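Ticks Are Up Early, and They Did Not Read the Calendar

Skevora opens its tick identification service to the public as warm weather reaches the yard, the trail and the dog
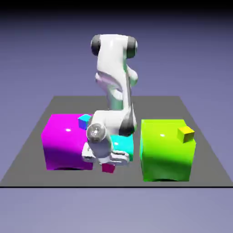

2 min read

MURKECK, 2018-05-11 – Skevora, the pest and public health lab, today opened its mail-in tick identification service to anyone with a tick, a small sealed bag and a wish to be rid of both.

The service was tested in February with 778 households in the Minhas valley, a month chosen on the theory that it would be quiet. Residents mailed in 2,000 specimens. Many were ticks. The rest included spiders, a good deal of lint and one sesame seed, which was returned to its owner with a polite note.

"People think of tick season as something that starts with the first barbecue," said Liliana Costa, director of field services at Skevora. "A tick doesn't care about your barbecue. Give it a mild afternoon in winter and it will climb up a blade of grass and wait for your ankle."

Blacklegged ticks, also called deer ticks, can carry the bacteria that cause Lyme disease. The young ones, called nymphs, are most active in late spring and summer and are the size of a poppy seed, so they are easily missed on a leg, and more easily missed on a bagel. Other ticks carry other diseases, and a few do nothing worse than ruin a picnic. Telling them apart without a microscope is harder than the internet suggests.

Customers can pick up a kit at any Trosard pharmacy. Each one holds two bags, a pair of fine-tipped tweezers, a return envelope and a card of instructions short enough to read while mildly panicked. Results go out by email within eight working days of the lab receiving the sample, and give the kind of tick, its life stage and whether it had been feeding.

The service identifies ticks. It does not diagnose people. Anyone who gets a rash, fever, chills or aching joints after a bite should call a doctor and not wait for the mail.

To remove a tick, grip it as close to the skin as possible and pull straight up with steady pressure, then clean the bite and your hands with soap and water or rubbing alcohol. Skip the nail polish, the petroleum jelly and the lit match.

"My own uncle swears by the match," Costa said. "He also has a very interesting scar."

Skevora asks that ticks be sent in the sealed bag provided, and not taped to a birthday card – the mail room has had a long spring already.

Media contact: Liliana Costa, Skevora, Murkeck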